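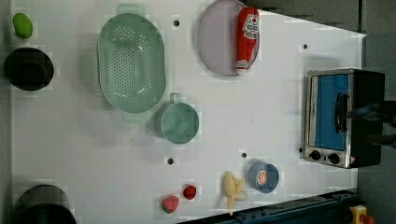

Ketchup on the plate, banana at the ready.

The play kitchen at Dirncombe is open again, and I'm so pleased with the green things! Seung-woo Wang passed on two boxes of bits in March and I've had my eye on that colander ever since.

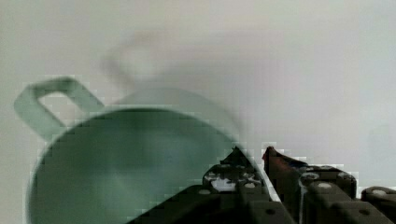
My favourite green mug, squared handle and all.

It's 50p a child, tea for grown-ups included - bring your own biscuits.

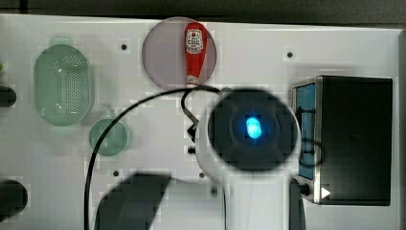 What we're after next

More toy fruit, please, as the strawberry and banana are always in demand. Wooden spoons too 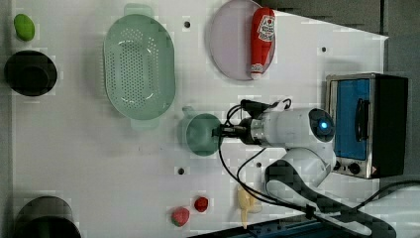 and any small aprons you can spare. Drop them in before 2 and I'll put the kettle on.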